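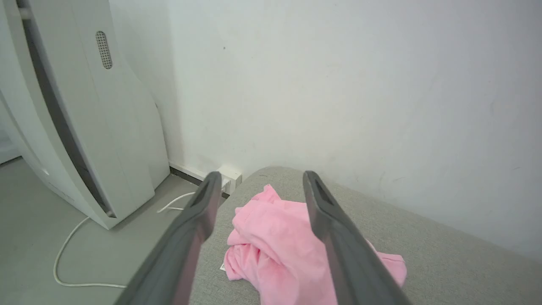

Something pink on the gray seat, Telluvside clothing room.

Telluvside Clothing Room
Progress report to the Merrick Fund
24 May 2021
For: Rhydian Cadwaladr
From: Ebony Ormsby

Dear Rhydian,

Thank you for your patience with this one, and thank you again for the phone call in the winter, which cheered us all up more than you probably realized. You asked for a plain account of how the clothing room has been getting along and what the money has gone on, and I have tried to keep to that, though you know by now that I wander. The spending is toward the end if you'd like to skip straight to it.

Where things stand

The room is open, it is warm, and it smells like clean laundry instead of old carpet. When I wrote the application we had a back room full of bags, a rail that fell over if you hung a coat on the wrong end of it, and one folding table that doubled as the lunch table. Families would come in and we would dig. People were kind about the digging, but it isn't much of a welcome to hand a parent a bag and wish them luck.

What we have now is a room where clothes come in at one end and go out at the other, with three stops in between. Everything gets looked over, then washed, then sorted and folded onto the shelves by size. It sounds so simple written down. It took us most of the winter to get it running that way, and there was a good deal of moving furniture on weekday evenings before we were happy with where things stood.

The sorting corner

You'll remember that the plans had a long counter along the white wall. We didn't build it. Oluf Brynjólfsdóttir, who sews and mends for us and has stood at more counters than any of us, put her foot down early and said that anybody who sorts for a whole afternoon is going to want to sit, and that we should spend the money on somewhere to do it. So that side of the room got soft gray seating, and the clothes get tipped out right there where people sit, and folded on their knees or on the cushion next to them. I was doubtful about this, I'll admit. I thought it would look like a teenager's bedroom, and on a busy afternoon it does. But the sorting goes faster and people stay longer, and the talk is better too.

The light gray was Oluf's choice as well. I had wanted navy, which would hide marks. She wanted something pale enough to show up a dark sock and dark enough to show up a white one, and plain enough that you could judge a color against it. She was right about that. A pink T-shirt laid down on it looks exactly as pink as it is, and you can see the hem and the seams without carrying it to the window. Navy would have swallowed half of what we put on it and covered itself in lint besides.

The fabric does need looking after. We brush it down at the end of each session and sponge it if we have to, and so far that's been enough. I would like a spare set of covers before next winter – more on that below.

What happens to a piece of clothing

Rhydian, you asked me on the phone what "looked over" means, and I gave you a poor answer, so let me try again.

Whoever is sorting picks up one piece at a time. They find the tag first, for the size and the washing instructions, and leave it sewn in. We used to snip out the scratchy ones, thinking we were doing the children a favor, and then had a shelf of little tops that no one could size by eye. Now the tags stay, and a family can cut them out at home if they want to.

After the tag comes the neck, then the underarms, then the hems. A dropped hem goes in Oluf's basket. A small hole along a seam goes in Oluf's basket too. A stain gets one wash and a second look, and if it's still there the piece goes to rags, which Cirilo Varela cuts up and uses for cleaning, so even those earn their keep. Anything sound goes straight to wash, whether or not it came to us clean. I had an argument with myself over that rule when the first power bill arrived, but I would do it again. Parents do ask, and it is lovely to be able to say yes, every single thing on these shelves has been through our own machine.

Folding has turned out to be the stage where we all have opinions. Murray Costigan folds in thirds. Oluf folds in half and then half again. For a few weeks you could tell who had been in by looking at the shelves, and the stacks leaned where the two styles met. We have settled on thirds for tops and halves for pants, and there is a folded sample of each taped inside the cupboard door. Soft cotton is the hard one. It slumps as soon as you turn your back, and a heap of T-shirts seems to grow all by itself, so we've learned to fold the tops first while everyone is fresh and leave the jeans for the end of the afternoon.

Numbers

Since opening in the new layout we have put 2396 pieces of clothing out on the shelves. That is pieces that passed every stage, with rags and mending still in the basket left out of it. In the application I said we hoped for 2000 by this point, so I'm very pleased.

We have set up 30 families with a full change of season for each child, by appointment, and we see a good many more on the open afternoons, when we don't take names. I know you would like a firmer figure for the open afternoons. We talked it over and decided we would sooner not have a clipboard at the door. If you need something for your own board, I can ask Cirilo to keep a simple tally for a month.

Oluf has mended 100 pieces. She would like it noted that this does not include buttons.

There are 11 people who come in regularly to help, up from four. Two of them first came to pick up clothes for their own kids.

What hasn't gone so well

The dryer. I'll try to be brief. We bought a used Stulitz on good advice and it was a fine machine for six weeks, and then it began stopping halfway through with everything damp. We had it looked at twice. Murray rigged up lines across the back hallway in the meantime, and we spent a good part of March ducking under pajamas. It has behaved since the second repair, but I don't trust it, and I have kept the lines.

Sizes are uneven. We're swimming in clothes for babies and toddlers and very short of anything for kids from ten up, boys' pants most of all. Children that age wear things right through the knee, so it makes sense that there's less to pass along, but it's hard to send a twelve-year-old home with a nice sweater and nothing to go under it. Gato, the shop on the corner, has let us put a card in the window asking for bigger sizes, and we have had a few good bags from that.

The opening hours I gave you in the application were too hopeful. I wrote three afternoons and we manage two. The third was always quiet, and it wore people out to sit there waiting, so we gave that time over to sorting. I should have told you when we made the change, and I'm sorry I didn't.

How the grant has been spent

The largest share went on the washer and the dryer, including the two repairs. After that came shelving along the long wall, the gray seating, a proper clothes rail that stays standing, and better lights over the sorting side. The money set aside in the budget for the counter was moved to the seating, with your agreement by email, and came in a little under, and the difference paid for hangers and laundry soap. Receipts are in the folder Cirilo is sending separately. He has put them in date order and marked which budget line each belongs to, so I hope it will be an easy read.

What is left covers power and soap through the end of summer.

The months ahead

September is what we're working toward. Back-to-school was our worst month last time, with bags in the hallway and people turned away at closing, and I would dearly like this year to be calmer. We plan to start setting aside school-age clothes in July, kept in bins by size, and to open by appointment only for the two weeks before classes begin. Oluf wants to run a mending evening as well, for parents who'd like to learn how to put up a hem or patch a knee. She has asked for good lamps and a second sewing machine. The lamps I can manage.

There are two things I'd like to raise with you ahead of the next round, and neither is urgent. One is the spare covers for the seating, so that a set can be in the wash while a set is in use. The other is the dryer, which I have complained about enough. I'll send prices for both once I have them.

Please do come and see us. Tuesday afternoons are the liveliest, and if you sit down on the gray seat you will be handed something to fold before you have your coat off, so consider yourself warned. Murray will make the coffee, and I'll show you the shelves.

With real gratitude from all of us,

Ebony Ormsby
Telluvside Clothing Room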